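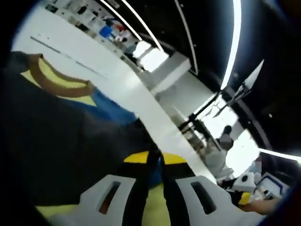

Madhu Lodhi writes that her seventh graders at Dolan read a page aloud well enough and then can't tell her what it said. Paired retelling is a good fix for that, and it takes 11 minutes once the class knows the steps.

## Setting up

1. Pick a passage of no more than 50 lines.
2. Pair students by seat. Don't sort by level.
3. Write two stop points on the board.

## Running it

1. Both students read silently to the first stop.
2. Student A covers the page and retells it. Student B listens and keeps the text open.
3. Student B adds one thing that was left out.
4. Swap roles for the second part.

Keep your own talking short. If a pair gets stuck, ask "What happened first?" and move on.

Do this twice a week through June. At Bradgate we dropped the written follow-up, and the retellings got longer.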